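Tahmineh Kazemi
11. Juli 2019

Der Clusa Kombi ist ab heute bestellbar. Ich war gestern bei der Händlerpräsentation in Woltholm und schreibe hier auf, was ich mir notiert habe. Wird ein längerer Faden.

Zuerst die Karosserie. Neue Front mit schmaleren Scheinwerfern, der Grill ist flacher geworden, die Nebelleuchten sitzen jetzt tiefer im Stoßfänger. Am Heck hat sich wenig getan. Die Kennzeichenmulde ist von der Klappe in den Stoßfänger gewandert, das war es im Wesentlichen.

Die Türen und das Dach sind unverändert. Wer Dachträger vom Vorgänger hat, kann sie weiter benutzen, das wurde auf Nachfrage bestätigt. Auch die Anhängerkupplung bleibt dieselbe.

LED-Licht ist jetzt in allen Ausstattungen Serie. Bisher gab es das nur in der obersten. Das adaptive Fernlicht kostet weiterhin Aufpreis und ist an das Assistenzpaket gekoppelt. Einzeln kann man es nicht bestellen. Finde ich schade, gerade für Leute, die viel Landstraße fahren.

Zu den Motoren: zwei Benziner, ein Diesel. Der kleine Benziner kommt nur mit Handschaltung, der große nur mit Automatik. Beim Diesel hat man die Wahl. Allrad gibt es ausschließlich für Diesel mit Automatik. Ein Hybrid ist angekündigt, einen Termin wollte in Woltholm niemand nennen.

Die Automatik ist neu. Ich durfte eine Runde drehen, Stadt und ein Stück Bundesstraße. Beim Anfahren am Berg deutlich weicher als die alte. Beim Zurückschalten lässt sie sich immer noch Zeit. Im Sportmodus wird es besser, dafür hält sie dann die Gänge zu lange.

Fahrwerk: straffer als beim Vorgänger. Auf dem Kopfsteinpflaster hinter dem Bahnhof hat man das gemerkt, auf der Bundesstraße war es angenehm. Der Testwagen stand auf großen Rädern. Mit den kleinen dürfte er besser federn, ausprobieren konnte ich das nicht.

Innenraum. Der Bildschirm sitzt höher und ist jetzt freistehend. Die Klimaanlage hat zum Glück noch Drehregler. Die Lautstärke dagegen nur noch über Tasten am Lenkrad oder über den Bildschirm. Wer auf dem Beifahrersitz leiser machen will, muss also ins Display greifen.

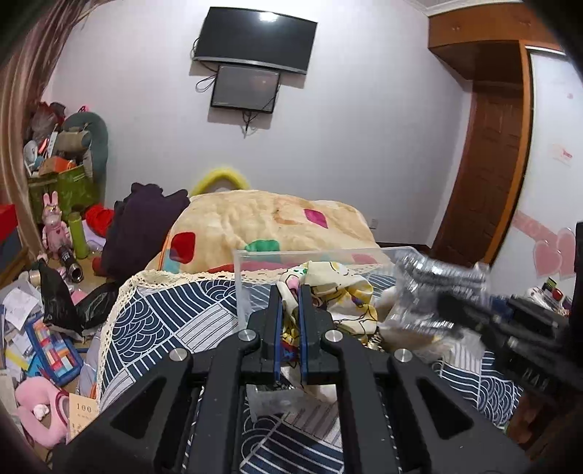
Transparente Box mit bedrucktem Stoff

Rücksitze: Die Bank lässt sich jetzt auch in der Basis geteilt umklappen. Isofix außen, auf dem Beifahrersitz nur gegen Aufpreis. Kniefreiheit wie gehabt. In der Mitte sitzt man wegen des Tunnels nicht gut, und beim Allrad ist der Tunnel noch etwas höher.

Kofferraum: Die Ladekante ist niedriger geworden, der Boden liegt in der oberen Stellung eben mit ihr. Unter dem Boden ist ein Fach, in das auch die Abdeckung passt. Sie lag beim alten Modell bei mir immer in der Garage, wenn ich etwas Großes transportiert habe.

Ein vollwertiges Reserverad gibt es nicht mehr, auch nicht gegen Aufpreis. Es bleibt beim Pannenset oder beim Notrad. Mit Notrad fällt das Fach unter dem Boden weg. Bitte bei der Bestellung darauf achten, im Konfigurator steht das nur im Kleingedruckten.

Zu den Preisen. Die Basis wird 200 Euro teurer als bisher, dafür ist das LED-Licht drin. Die mittlere Ausstattung bleibt gleich. Bei der obersten habe ich noch keine verbindliche Liste gesehen und schreibe deshalb nichts dazu.

Farben: 9 zur Auswahl, Weiß ist die einzige ohne Aufpreis. Das dunkle Grün vom Vorgänger ist gestrichen. Neu ist ein Graublau, das in der Halle fast schwarz wirkte und draußen dann ziemlich hell. Vor der Bestellung also unbedingt bei Tageslicht ansehen.

Lieferzeit laut Händler: Benziner im Herbst, Diesel später. Wer Allrad will, sollte sich auf das nächste Jahr einstellen. Das deckt sich mit dem, was mir der Händler in Maltavport am Telefon gesagt hat.

Apropos Maltavport. Dort stehen noch Vorgänger mit Tageszulassung. Die sind spürbar günstiger, haben aber das alte Getriebe und meistens Halogenlicht. Für jemanden, der hauptsächlich in der Stadt fährt, kann sich das trotzdem lohnen.

Nachtrag, weil gefragt wurde: Ja, die Garantie bleibt bei 2 Jahren. Die Verlängerung muss man beim Kauf mit abschließen, später geht es nicht mehr. So steht es jedenfalls im Prospekt, den ich mitgenommen habe.

Noch eine Frage, die mehrfach kam: Vergleich mit dem Strazds. Ich fahre den Strazds seit drei Jahren und kenne ihn gut. Er ist leiser auf der Autobahn und hat die besseren Sitze. Der Clusa hat mehr Kofferraum und die übersichtlichere Bedienung. Beim Verbrauch kann ich nach einer kurzen Runde nichts Seriöses sagen.

Zu den Sitzen genauer. Die Sitzfläche im Clusa ist kurz, ich bin nicht besonders groß und hatte trotzdem wenig Auflage unter den Oberschenkeln. Der Komfortsitz mit ausziehbarer Fläche war in Woltholm nicht verbaut. Den würde ich vor einer Unterschrift auf jeden Fall probesitzen.

Assistenten: Notbremse und Spurhalter sind Serie. Der Spurhalter greift recht früh ein und ist nach jedem Start wieder an. Ausschalten geht über eine Taste links vom Lenkrad, man muss also nicht ins Menü. Der Abstandstempomat gehört zum Assistenzpaket. Er funktioniert mit Handschaltung erst ab 30 km/h, mit Automatik bis zum Stillstand.

Das Navi habe ich nur kurz angesehen. Kartenupdates laufen jetzt über Mobilfunk, die Karte steckt fest im Auto. Smartphone-Anbindung geht mit Kabel. Kabellos soll nachgereicht werden — ob bereits ausgelieferte Autos das bekommen, konnte mir der Verkäufer nicht sagen.

Korrektur zum Punkt Dachträger: Das gilt nur für Autos mit Reling. Ohne Reling braucht man einen neuen Fußsatz. Danke für den Hinweis in den Antworten, hatte ich falsch verstanden.

Auf die Frage, ob ich selbst wechsle: vorerst nicht. Mein Strazds hat gerade neue Reifen und frischen TÜV bekommen. Ich warte den Hybrid ab und sehe mir dann beide noch einmal an.

Eine längere Probefahrt mit dem Diesel ist angefragt. Falls es klappt, messe ich den Verbrauch auf meiner üblichen Strecke Woltholm — Maltavport und hänge das Ergebnis hier an.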